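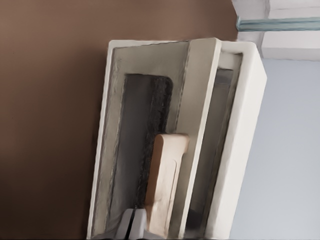 Chapter 3
Compartments: How People Sort Things, and What Sorting Does to Them

Open any kitchen drawer in Hidarville and you will find cutlery in a tray. Open the drawer beneath it and you will find string, a bicycle bell, four takeaway menus, a candle and the instructions for an oven that left the house with the previous tenants. The first drawer has a system. The second drawer also has a system, although its owner will deny it, and most of this chapter is concerned with the second drawer.

In Chapter 2 we looked at names: how a thing gets one, who is allowed to hand them out, and why an argument over a name is so seldom an argument over a word. We move on now to what happens once the naming is done and the things have to be put somewhere. Putting things somewhere is older than writing and a good deal older than shelving. It is also where most classification schemes come to grief, usually in the first afternoon.

The smallest possible scheme

A container with a single space in it sorts nothing. It says only that some objects are in and the rest of the world is out, and for many purposes (umbrella stands, the boots of cars) that will do. Put one divider into it and you have done something much more serious. Every object that arrives must now go to one side or the other, and somebody has to decide which.

Students tend to think the two-part scheme too simple to be worth their time. They should try running one. The Wilczyńska lending library, whose records we shall use throughout this chapter, began with two bins beside the returns desk. One was for books fit to go back on the shelf and the other for books needing repair. The staff had agreed on this in a matter of minutes and were pleased with themselves. Within a fortnight the bins had acquired a third pile, on the floor between them, made up of books with a bit of pencil in the margins.

The floor pile is worth remembering. We shall call it the residue, and you will meet it in every scheme in this book. It is made of whatever the designers of the scheme didn't think of, together with whatever the people using the scheme couldn't be bothered to think about. Telling those two apart is a large part of the job.

Unequal halves

A divider need not go in the middle. Cutlery trays give more room to forks than to teaspoons, filing cabinets give the letter S a drawer and a half, and a sensible hospital gives its waiting room more chairs than its pharmacy. The size of a compartment is a forecast. Whoever made it was guessing how much of each kind of thing would turn up.

Forecasts go stale. When the Harno parcel office fitted its sorting room, it gave letters the long wall and parcels a cupboard. The fitters had done their measuring with care, in a good year for letters. By the time anyone thought to move the cupboard, the parcels were living in the corridor and the long wall held the office Christmas tree, in May.

There are two ways of dealing with a compartment that has outgrown its space. The first is to move the divider, for which you need a screwdriver, an agreement and a quiet morning. The second is to change what counts as belonging there, so that a bulky envelope becomes a letter on the days when the parcel cupboard is full. The second way is much commoner. It costs nothing, leaves no sawdust, and spoils the records so thoroughly that a later historian can spend years on them, as your author did.

Who does the sorting

It matters a great deal who stands at the divider. A scheme on paper is drawn up by people with time and a desk. The same scheme in use is run by people with cold hands and a queue. Tariq Awan, who ran the returns desk at Wilczyńska before he took up teaching, kept a notebook of the rulings he had to make, and was kind enough to let us quote from it. The entry for 19 Jul 2020 reads, in full: "Atlas, spine gone, all maps present. Repair? Shelf? Put it under the desk. Will ask."

There is no entry recording that he asked. The atlas was still under the desk when the library changed its carpets.

We do not quote this to make fun of Mr Awan, who has made most of the available jokes himself. The entry shows a careful person meeting a case for which the scheme had no answer, and choosing to put off the decision without pretending to have made it. A less careful person would have dropped the atlas in either bin, and we should never have heard of it. Good records of a scheme's failures are mostly kept by the people who work it well — an awkward fact for anyone who judges an office by the number of its recorded problems.

When the container decides

Now and then the container comes first and the categories are made up to fit. The Prumon seed merchants bought a cabinet of 10 drawers at a house clearance and, having 10 drawers, found that they sold 10 kinds of seed. Before the cabinet they had sold a good many more. Beans of every description were thrown in together. Marigolds, which sold well, got a drawer to themselves and in time came to be spoken of in the firm's catalogue as a class of plant on a level with "vegetables".

Customers complained for one season. After that they learned to ask for things by drawer, and their children grew up believing that the drawers described the garden. We shall come back to the Prumon cabinet in the last section, where it will be less funny.

Terms used in this chapter

Divider: any rule or object that sends an item to one side or the other.

Residue: items left over when the rule has been applied, wherever they have been put. Look under the desk.

Forecast: the guess built into the size of a compartment.

Drift: a slow change in what a category holds while its label stays the same.

Before you read on

Choose a drawer, shelf or bag that you use every day and did not arrange for the purposes of this course. Write down the rule by which things get into it. Then empty it on to a table and write down the rule again. Keep both versions, as they will be needed for the exercise at the end of section 3.2, and put the contents back afterwards. Previous classes have been lax about this last step.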